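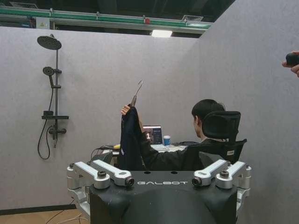
4. Course Project: Hanging and Handing Over Clothes

4.1 Setting and teams

The Briltovance project ran as the practical half of our second-year robotics course at Flollonholm. All 36 students took part, split into six teams, and every team worked on the same problem: a person offers the robot a garment on a hanger, and the robot has to take it by the hook and put it on a rail. We picked clothes on purpose. A jacket sags, swings, and hides its own hanger, and a student who has only ever moved foam blocks finds out very quickly how much a block was helping!

Teams shared one robot and booked it in short slots. Between slots they worked on recorded data in the MacLeish toolkit, our in-house set of scripts for labeling and replay. Sheena Crichton and Alasdair Guthrie supervised the robot sessions, and Marion Rankin ran the weekly code reviews.

4.2 Recording the handovers

Students took turns as the giver. We asked them to hold the garment the way they would for a friend, without posing for the robot, and this gave us a wonderful spread of heights, angles, and speeds. Some stood and some stayed in their desk chairs. Figure 1 has a seated giver with his back to the robot, holding a dark garment out to his left on a wire hanger. We had not planned for givers who face away, but the teams argued for keeping these cases in, and we are glad they did.

The wire hangers were a good deal harder than the plastic ones. They are thin and they reflect light, and from the wrist camera the hook can be lost against a plain gray wall. Two teams first tried to find the hook directly in each image. The others looked for the hand and searched upward from there, which worked better for standing givers and worse for seated ones.

We use cookies to remember your reading settings and to count visits. Accept all | Manage choices

4.3 Data and cleaning

Across all teams we recorded 1,776 handover attempts. Each was checked by a student from a different team, and 1,738 were kept. The rest had missing wrist images or a clock error between the camera and the joint log. Failed grasps were kept and labeled as failures - a point that Tineke Dekker pressed in the first lecture and that paid off later, when the teams began training on mixed sets.

4.4 What the students built

The most surprising entry came from the team that named its program Rudine. It does not look for the hook at all on the first pass. It estimates where the shoulders of the garment are, moves the gripper to a point above them, and only then takes a close image. The idea came from Rhona Strachan's habit of feeling along a coat collar in the dark, and it was a joy to see it turned into working code. Its weak spot is any garment hung off-center, where the shoulder estimate drifts to the heavier side. The team's second version adds a small sideways sweep before the close image, and we return to its results in Section 5.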